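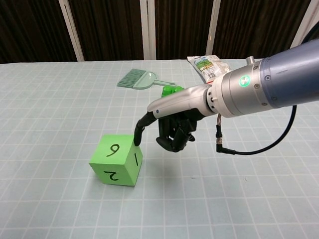

2 min read

Clirncombe open day, February 2020

The Mladenović paper mill at Clirncombe opens its doors twice a year, in February and again in August. I went to the winter one. The train gets you as far as Clulleck and from there it is a bus, which was late.

Visitors sign in at the old gatehouse and get a badge and ear plugs. Our group went first to the pulp hall, where bales of sorted office paper go into a tank and come out as something like gray porridge. The smell is milder than I had expected - wet cardboard, mostly.

Slavica Bošković led the tour. She has worked on the number 2 machine for most of her career and answered questions about it without notes. The machine turns out a heavy drawing paper called Starer, sold in packs of 500 sheets. It was running at 403 feet a minute that morning. She let us feel the paper before and after the press rolls, and the difference is large.

The finishing room was quieter. Fanni Kozma checks sheets there by holding them to a window, one at a time, and marks the bad ones with a pencil cross. Those go back to the pulp tank.

Lunch was soup and rolls in the canteen. The shop by the exit sells offcuts by weight, and I bought a bag of mixed cream and white. The sign-in book had 268 names in it when I left. Parking is free but the lot fills early, and the upper floor can only be reached by stairs.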